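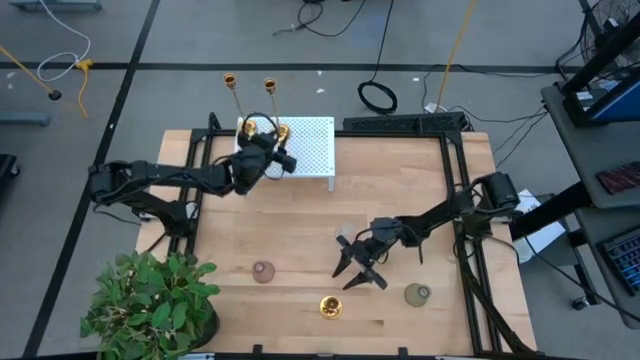

Brass candlesticks on a light wooden tabletop.

Search this site Type and hit enter

November 22, 2024
By the home and town desk

Plunach is getting its secondhand market back, and I could not be happier about it. The Saturday-style sprawl that used to fill the old bus garage shut down when the roof started leaking, and for two winters those of us who like to poke through other people's cupboards have had to drive out to Nornley to do it. Now the garage has a new roof, the lights work, and the doors open again next month with 60 tables booked.

I went over to the garage this week while the floor was being marked out with tape. It's bigger than I remembered! The back wall used to be stacked with dead refrigerators (you had to squeeze past them to get to the books), and with those gone there's a whole extra row. The furniture people are getting that row, which makes sense, as there's a wide door right behind it and you can back a truck up.

Hennessy, the auction house on the corner, is taking the first four tables and says it will bring mostly household brass, clocks and table linens. I asked about brass in particular because I'm a sucker for it – I have a shelf at home that I am no longer allowed to add to – and was told prices have been creeping up since October. A decent pair of old candlesticks that would have gone for 24 dollars a couple of years back now gets fought over. Singles are still cheap, so if you don't mind a mismatched dinner table, go for those.

A tip while I'm on the subject. Bring a little magnet with you. If it sticks, you're looking at steel with a brass finish over it, and you should pay accordingly. Look underneath too, where the wear shows first. And please don't scrub anything with steel wool when you get it home. I did that to my grandmother's bell and I still feel bad about it.

Entry is free before noon and two dollars after, which I know sounds backward. The idea is to get people in early, when the parking lot at the church is open to everybody. After noon the church needs its spaces back and you'll have to use the lot by the river, a ten minute walk and not much fun with a floor lamp under your arm. There will be a hold area by the door where you can leave big things with a ticket on them while you go get the car.

Food is being handled by Illero, the bakery that does the potato rolls, plus a soup stand I don't know anything about yet. There was some grumbling about the old coffee counter not coming back. I'm one of the grumblers. It was terrible coffee, but it was 50 cents and you could sit on the radiator to drink it.

If you want to sell, all 60 tables in the main hall are gone, but there's a waiting list, and another 100 spots will open up outside in the spring once the yard is paved. The paving got held up over a drain that wasn't on any of the town's maps. Sellers need to bring their own cloths and extension cords, and the outlets are only along the north wall, so say so on the form if you need one. No new goods, no live animals, no mattresses.

The town is hoping for 2,000 visitors over the opening weekend. I'd have called that wishful, except that the Nornley market has been packed every time I've gone, and half the license plate frames in the lot are from our side of the river. We clearly have the shoppers.

Doors open at eight both days and close at four. Cash is still the safest bet, as only the bigger sellers will have card readers and the phone signal inside that building is awful. I'll be there early on the first morning with my magnet, and if you spot a green glass cake stand with a chip in the foot, leave it alone, that one got away from me last time and I want it.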